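**Ustberg Facilities Forum › Workplace Automation › Can a machine be trusted with bench clearing and linen yet?**

**Hala Sleiman** (moderator)

Members are invited to comment on whether automated equipment can at present take over routine chores in workshops and residential buildings. The subject was raised on Wednesday by the Kanaan site, which is considering a trial for the clearing of benches at the end of each shift and the sorting of used garments into bins. Contributions should be confined to practical experience. Questions of price may be taken to the procurement board.

**nadovari_stores**

Our department ran a trial over 4 weeks. The unit was assigned to return hand tools to their holders and to place overalls in the collection bin. It completed 3555 placements in that period. Tools with rigid handles were handled to an acceptable standard. Garments were not. A sleeve left hanging over the rim was recorded as a completed placement, and staff were required to correct these by hand.

I would not recommend adoption for textiles at present.

**evov_bench2**

I must disagree with the previous contributor. A sleeve over the rim is a matter of how the task was specified. If the instruction states only that the garment shall be in the bin, the machine has complied. Our own instruction was rewritten twice before the results were satisfactory, and we would expect the same of any new member of staff.

The greater difficulty in our experience is the mixed bench. Cloth, cables, small parts in bags and hand tools all require a different grip, and they are seldom found apart.

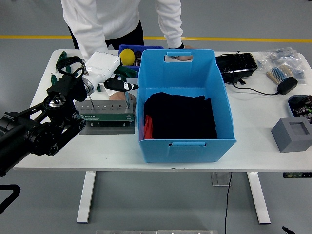 A folded garment in a bin and a screwdriver in its stand are each simple enough when taken singly. It is the two on one table, with a cable lying across it, that should form the basis of any fair test.

**Hiba Karam:** I accept the point about mixed benches, but I question the conclusion. A test of that kind favours the supplier if the layout is fixed in advance. The bench at our site is never left the same way on two evenings. Any trial should be carried out on the bench as the shift leaves it, and the time spent by staff in assisting the machine should be entered in the log.

**nadovari_stores**

Agreed as to the log. Ours recorded more than 700 interventions, and the summary issued to management omitted them.

**evov_bench2**

That is a fault in the reporting. It does not settle whether the work can be done.

**nadovari_stores**

It settles whether I can release a member of staff from the task, and I cannot.

**Hala Sleiman** (moderator)

Contributors are reminded to address the subject and not one another. Kanaan has asked whether any member holds a written task instruction for garments that may be shared. Please attach it to this thread in plain text.

**evov_bench2**

Ours will be posted once the site manager has approved its release. It covers overalls and towels only. Gloves were withdrawn from the trial.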